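Stop buying the arm first

14th October

Quick one, between test runs, so forgive the typing.

Every small team I talk to starts in the same place. They pick the arm. Weeks of spreadsheets – reach, payload, repeatability down to a hair – and then somebody remembers it needs a hand, and whatever budget is left goes on a gripper. Usually the one the arm vendor had in the catalog. Usually wrong.

I think that's backwards and I've thought so for a while, but this fall I got to test it properly. We had two hand-held grippers in for comparison, one from Josteo and one from Abera, plus the Abera wrist camera and the controller we already run at Rondside. No arm at all for the first stretch. You hold the thing, you pick stuff up with it, the camera on it records what the fingers are doing. Then you walk to the next place and do it again.

People laughed at this a bit. Fair enough. You look silly carrying a gripper down a hallway. But I learned more in 3 days of that than in the whole month we spent on arm demos last year.

Fingers first. The Josteo pads are smooth silicone, very soft, lovely on glass and hopeless on a cardboard flap. The other set has texture and a wedge shape, and I came in not liking them. Too stiff, I thought. Changed my mind on door handles. A lever handle wants something that will hook and push down without rolling off, and soft round pads roll. Every time. Pull handles are the opposite problem, you need to get behind the bar and the bulk of the housing gets there before the fingers do.

That last bit matters more than anything on a spec sheet. Housing bulk. Nobody lists it in a useful way. You get an outline drawing and a weight, and what you want to know is whether the body hits the table before the pads reach the object. Ten seconds holding it tells you.
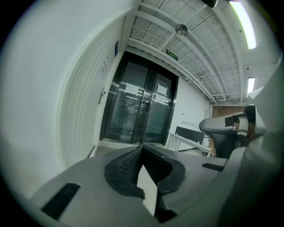 And the camera. Mounting angle eats your view. If the lens sits close behind the fingers you see the contact really well but half of what you record is gripper. Move it back and up and you get the room, and then you can't tell if the pads are touching or nearly touching. The Abera mount lets you choose between the two and neither is right. I would take the close one. Wide is nice for the person watching the video, close is what the grasp needs. Others on the team disagree, strongly, and they're the ones who have to train on it, so we'll see.

Lighting is the other thing. Ceiling tubes blow out the exposure when you tilt up, then you tilt down to the floor and it takes a moment to settle. On a bench you'd never find this. The bench is lit by whoever wants the demo to work.

Now the objection, because I've heard it plenty. A human wrist is cheating. You compensate without knowing it, you nudge, you feel the thing slip and squeeze harder. True. We ran 1,000 grasps by hand and I'd guess my own hand rescued a good few of them. An arm won't. So the hand-held numbers are too kind, all of them, and if you publish them as gripper performance you deserve the email you'll get.

But too kind to both grippers. If one of them keeps failing even with a person helping it, on the same objects, in the same rooms, that is a very cheap piece of bad news. The Josteo dropped 19 of the flat boxes and I was really trying by the end. No arm is going to fix that. Change the pads, maybe.

Controllers I have less to say about. Ours talks to both, the Abera one needed a firmware update and a adapter cable that wasn't in the box. The Josteo close command has a lag you can feel in your fingers. Not much of a lag. On an arm you would have blamed the motion planner for a week.

Money, briefly. We had $2,000 for this and came in under, with spare pads. Try renting an arm for that, with the cage and the risk assessment and the forklift booking.

So my ask, to anyone writing a purchase plan for next year: put the hand at the top. Borrow two or three, carry them around the building you really work in, grab everything you expect the robot to grab. Doors, drawers, the horrible thin packaging. Write down what hit what. Then go shopping for an arm that can carry the winner, and check the payload with the camera and cable on, which we forgot last time.

We mount the textured set on the Cellarano arm in November. If it falls apart there I'll say so and post teh numbers next to the hand-held ones, same objects, same order.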